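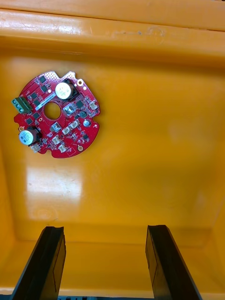
Speaker notes: open day, Votmont assembly hall, September 2026

1. Welcome and housekeeping

Good morning, and welcome on behalf of the whole department. My name is Laimutė Rätsep and I am responsible for the handling section. We are grateful to those of you who have given up part of a Sunday to be with us.

(Wait until the doors are closed before going on.)

The talk is in two parts. I shall first explain the work on the bench, and my colleague Aigars Grīnberga will then take you through to the hall. Please stay on the visitors' side of the barrier at all times. Bags may be left with Austra Pētersons at the desk. Photographs are welcome in the hall but not in the stores.

2. The task

The part we are handling today is a round red circuit board with a hole through the centre and a notched outline. It carries white connectors, a green terminal block and two capacitors that stand well above the surface. The outline leaves few straight edges to hold, and the taller parts must not be pressed.

Our staff lift a board of this kind without thinking about it. For a robot, the same movement has to be planned: where the fingers close, how far they open beforehand, and at what angle they come in over the wall of the bin. The plastic of the bins is glossy and throws back the light from the ceiling, and this can mislead a camera. We have chosen to keep the ordinary bins and ordinary lighting, as these are the conditions in which our customers work.

(Pass the sample board round at this point. Ask for it to be held by the rim.)

3. The bench

The project is known in the building as Skutik. The bench has two arms, with yellow-orange bins to either side and a steel tray in the middle. The tray is lined with white paper so that a part shows up clearly against it. 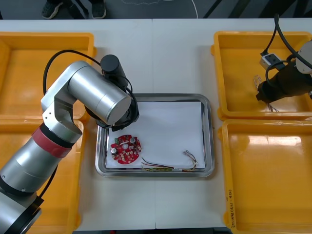
The second item is the wire bundle, and visitors often ask why we include it. A board keeps its shape when it is picked up. A bundle of thin wires does not, and its ends may point in any direction once it has been put down. Hermenegildo Cuautle, who leads on wiring, regards it as the harder of the two by some distance, and I agree with him.

We began this work in January. The present series of trials is set at 100 attempts, of which 73 have been completed. I would ask you not to take today's demonstration as a measure of the final result. A full report will be issued when the series is finished, and copies may be requested at the desk.

4. Moving to the hall

(Hand over to Aigars. Groups of no more than 8, please, with one member of staff to each.)

Should an arm stop during your visit, kindly remain where you are and let the operator deal with it. Questions on training places should go to Elīna Kuusk, who will be beside the exit until the close. Tea is served in the Sepp room after the last group has returned.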